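Building the Firel hand-held gripper, part 3: pads, jaw alignment and first recordings

Posted 10/10/19

Part 2 ended with the trigger linkage moving freely and the jaws hanging on their carriers. What remains is fitting the pads, squaring the jaws and checking that the camera records something usable. Allow an evening for the mechanical work. The glue has to sit overnight before you load it.

You need:
Two printed jaws, black PETG, from the Kekana files
Soft blue pad sheet
Contact adhesive and a small brush
4 machine screws with washers
Hex key to suit
400 grit paper
Isopropyl alcohol
The camera and its bracket from part 1

Fitting the pads

Sand the inner face of each jaw tip until the print lines are gone. Wipe it with alcohol and let it dry. Cut the pad slightly oversize, brush adhesive on both surfaces, wait until it is tacky, then press the pad down from the tip backward so that no air is trapped. Trim with a fresh blade. My first pair were trimmed before the glue had set and one corner lifted within a day.

Do not use cyanoacrylate. It wicks into the pad and leaves a hard line that objects slide on.

Squaring the jaws

Each jaw is held by two screws. Run them in finger tight, close the trigger on a flat steel rule and let the jaws settle against it. Tighten the front screw on each side, then the rear. Open, remove the rule, close again and look for light between the pads. A wedge of light at the tip means the rear screws pulled the jaw back as they seated. Loosen all four and repeat.

Chandrasekhar Rai suggested slotting the rear holes, and the current Kekana files include this. If you printed the older set, open the holes with a round file by the width of a stroke or two. More than that and the jaw will walk under load.

Setting the camera

The trigger encoder is sampled by the Trimari board and written alongside the video. Plug in the board first, then the camera. The logger looks for the encoder at startup and will record a flat line if it is missing.

Set the bracket so that both jaws enter the view from below and the tips are well inside it with the trigger released. Lock exposure before recording. A kitchen with a large window is a hard case, and automatic exposure will hunt every time the tool swings toward the glass. I set it manually with the window in view and accept that the corners of the room go dark. Focus goes on the tips, with the camera held at normal working distance from a table. 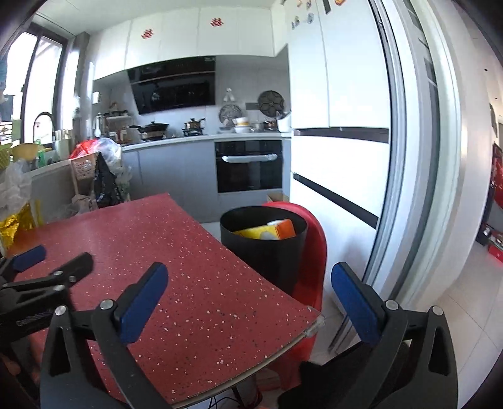
Record a short clip before doing anything ambitious. Walk up to the table, hold still, open and close the trigger fully, and walk back. Play it through once at normal speed and check the encoder trace against the jaws. The closed position in the trace should line up with the first frame in which the pads meet. On my build it was late by 3 frames until I moved the timestamp ahead of the write call.

If the trace is noisy, look at the encoder cable. It must not run parallel to the camera lead inside the handle. Sivaprasad Shenoy's version routes it through the trigger pivot – neater, but you have to dismantle the handle to replace it.

Calibration values

With the trigger released my encoder reads roughly 4000, and fully closed it reads 50. Yours will differ. Put both numbers in the Tridum config file, save, and restart the logger. It does not reload the file while running.

Recheck the closed value after the first few sessions. The pads compress a little with use and the reading drifts down. When the drift stops, tighten the jaw screws once more and leave them alone.

Part 4 will cover the second handle and syncing the two recordings.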